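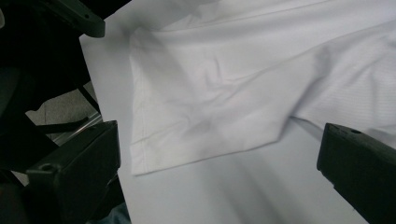 Figure 1. White garment on the work table beyond the fingers of the hand-held gripper.

Progress report: hand-held gripper for cloth handling
Submitted to: Trulusholm workshop fund, attention Tineke Van den Broek
Prepared by: Pieter Bosman, with Hazel Mercado
Date: 28 April 2022

1. Status

The hand-held gripper is built and in use at the shared workshop. Recording of garment handling has started. The arm it is meant to feed, referred to in the application as Skisel, is not yet assembled. Spending to date is 952 euros, all of it on the hand-held unit and the camera mount. The arm budget has not been touched.

2. Hardware

The fingers are on their second version. The first pair had narrow tips that met at a point, and thin cloth slid out sideways when the tool was lifted. The current pair is blockier, with beveled edges and a wider inner face. They are black and matte. An earlier pair in a glossy material put bright spots in the video and was set aside.

The camera is fixed to the tool and looks down past both fingers. Part of the mechanism stays in view on the left. Kristof Dierckx has drawn a bracket that would move the camera outward and clear some of this. It has not been printed. If it is adopted, the recordings made so far will need a separate calibration file, so the decision should be made before many more are added.

The trigger return spring was replaced after it lost tension. Two spares are in the drawer under the drill press.

3. Recording

The target for this period was 30 usable recordings of a shirt being flattened and folded once. We have 20. The shortfall comes from the week the spring was out and from files with gaps in the trigger position log. The logging fault was a loose connector, now glued.

White cloth on the pale table is the hardest case. The hem is readable in the video mostly by its stitch line and the shadow at the edge, as in Figure 1. Where the fabric lies flat and the light is even, the edge finder loses it. Wrinkles cause the opposite fault: a long crease is sometimes marked as a hem. Domenica Bachmann is relabeling the affected recordings by hand. Striped or ribbed areas give fewer misses than smooth ones, but the sample is too small to report a rate.

A dark table cover was tried and withdrawn. It helped with white garments and made the dark ones as bad as the white had been. We will keep the pale surface and work on the lighting. A low lamp from one side is the next test.

4. Open items

The De Haan quote for the arm motors expired. A new one has been requested.
Motor driver boards are on order from Drarkholm. No ship date given.
Bench space for the arm is agreed with the workshop but not marked out.
The camera bracket decision is open, see section 2.

5. Plan for May

Complete the remaining recordings. Run the side lamp test on one white and one dark garment. Assemble the arm base if the motors arrive. We request no change to the budget and no change to the end date. Receipts are attached as a separate file.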